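Washing your Beltutetti blanket for the first time

1. Shake it out well, outdoors if you can, and go over it for loose threads (a new blanket always has a few, so please don't fret!). Snip them, never pull.

2. Wash it alone in cold water on the gentle cycle, with just a little mild soap.

Caution: No bleach, please, not even on white patterns.

3. Lay it flat to dry, out of the sun.
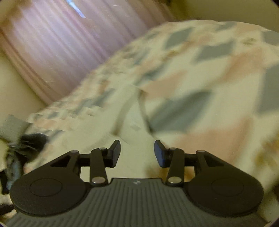 4. Once it's fully dry, smooth it over the bed with your hands and let it settle overnight before you fold it.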